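FOR RELEASE May 3, 2022

# Vatari releases Nukbridge 2, a planning and control layer for two-arm robots

Vatari today released Nukbridge 2, a software package that connects motion planning, camera perception and gripper control for robots with two arms. The release replaces the separate planner and controller that customers of the first version had to install and configure on their own.

Nukbridge sits between a customer's task code and the arm drivers. Task code sends a goal, such as a pose for one gripper or a pair of poses for both. Nukbridge checks the goal against the current model of the room, plans a path for each arm, and streams joint commands until the goal is met or the motion is stopped. In version 2, both arms are planned as one system. The earlier version planned one arm, held it still, and then planned the other.

"Planning the arms one after the other was safe but slow, and it failed in tight spaces where both arms had to move to make room," said Zeyu Mao, who leads planning work at Vatari. "The joint planner searches a larger space. Most of our effort went into keeping that search short enough to run between steps of a task."

The planner keeps a distance limit between the arms, between each arm and the robot's own body, and between each arm and nearby objects. Each limit is set in a plain text file and can be changed while the system is running. When a limit is reached, the controller slows the arm in question before it stops, and the log records which pair of surfaces caused the slowdown. 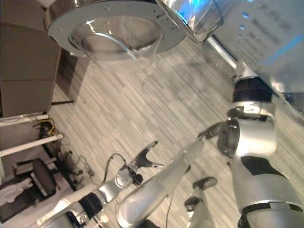

Vatari Technical Releases, Issue 19

The perception module has been rewritten. It accepts streams from a head camera and from a small camera at each wrist, and it merges them into a single model with one clock. Clear glass and polished metal are treated as a separate class of surface. Depth readings from such surfaces are often missing or wrong, and the earlier version dropped them, which left holes in the room model. Version 2 fills each hole with a closed volume built from the visible outline, and the planner treats that volume as solid until a better view is available.

"A clear bowl or a mirror-like post gives you very little to measure," said Akihiko Arai, perception engineer. "We would like the planner to be cautious there. The operator can shrink the volume by hand if it is too large for the job."

The same rule applies to soft coverings. Fabric sleeves and loose cables change shape as an arm moves, and a fixed arm model does not account for them. Nukbridge 2 lets the user add a padding value to any arm segment. The value can be constant or can vary with the angle of the nearest joint. Padding is also used to mask the sleeve in the wrist camera view, so that the robot does not mark its own covering as an obstacle.

Nukbridge 2 was tested against a set of 607 recorded tasks collected by Vatari and its development partner, Takagi. The set includes reaches close to the floor, work beside furniture and approaches to parts that are partly hidden by the arm itself. Every build of the software is run against the full set before it is passed to customers. Results for each task are included in the release notes, with failures listed by cause.

Isamu Oda, who manages the test program at Takagi, said the low reaches were the most useful part of the set. "The head camera loses the target behind the forearm, and the wrist camera is too close to see the whole object," he said. "The handover between the two views is where the first version gave us trouble. Version 2 keeps the last good estimate and lowers its confidence over time. If confidence drops below the set value, the arm waits."
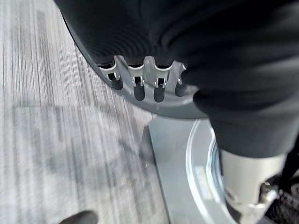 **Can Nukbridge 2 run with only one wrist camera connected?**

The software will start and plan with a single wrist camera, but the arm without a camera is limited to goals that the head camera can confirm.

Three command-line tools are included. The first replays a logged motion against a new planner setting and reports where the two paths differ. The second checks camera calibration and flags any camera whose clock has drifted. The third, named Hika, is a log viewer that places joint positions, camera images and planner decisions on one time line. Hika can be used without the rest of the package and reads logs from the first version.

The programming interface has changed in two places. Calls that named a single arm now take an arm group, and the old stop command has been split into a slow stop and an immediate stop. A conversion script is supplied and handles both changes. Task code that sends raw joint commands is not affected.

"We kept the old message names wherever we could," said Stanisława Sowa, who maintains the interface. "People have working task code and do not want to rewrite it. The script prints every line it changes – nothing is edited silently."

Nukbridge 2 ships with drivers for 54 combinations of arm and gripper. Customers can write their own driver from a supplied template. The package runs on a standard Linux workstation, and the planner does not need a graphics card. The perception module does.

Current customers may download the release with their existing license. Vatari will continue to fix faults in the first version until August, after which only version 2 will be supported. Questions about licenses and driver support should be sent to Octavio Bustos in the Vatari customer office.

**About Vatari**

Vatari develops planning, perception and logging software for robot arms. Its products are used in research labs and in light assembly.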